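Robôs da Iretti fazem hora extra com sacos plásticos

A Iretti anunciou, em 12 de fevereiro de 2021, que já gravou 542 demonstrações para o sistema de aprendizado Mivach, que um dia deverá arrumar compras sem supervisão. Por enquanto, a supervisão é farta. Um operador conduz a garra, o computador anota tudo, e o plástico transparente segue amassando como bem entende.

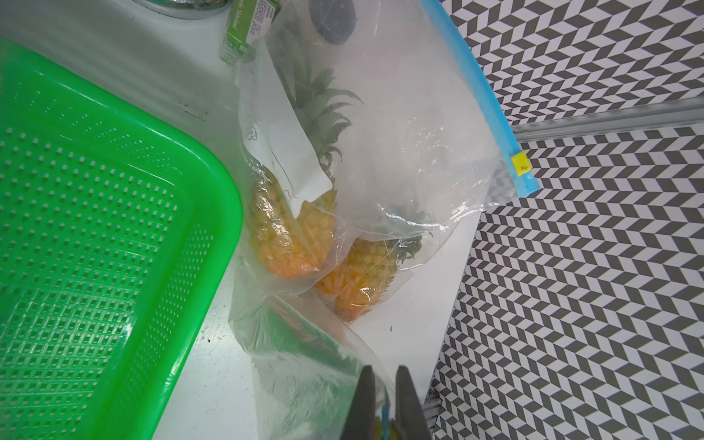
Para que servem tantas gravações da mesma tarefa?
O sistema aprende por imitação e precisa ver muitas variações de posição, luz e dobra antes de tentar sozinho.

Das 542 demonstrações, 501 passaram pela triagem. As outras foram descartadas por falhas de registro - ou por hesitação humana, categoria que a empresa prefere não detalhar. Kaede Shimada, responsável pela coleta, diz que caixas rígidas já não rendem assunto na equipe.

"O saco muda de forma enquanto a pessoa ainda está decidindo onde pegar", afirma. 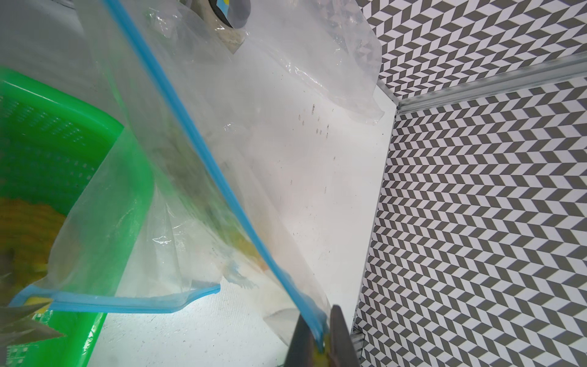

Garra segura o canto de um saco com fecho azul, junto a um cesto verde, na coleta para o Mivach.

A próxima rodada está marcada para maio, com mais 313 gravações previstas - todas, promete a Iretti, com plástico.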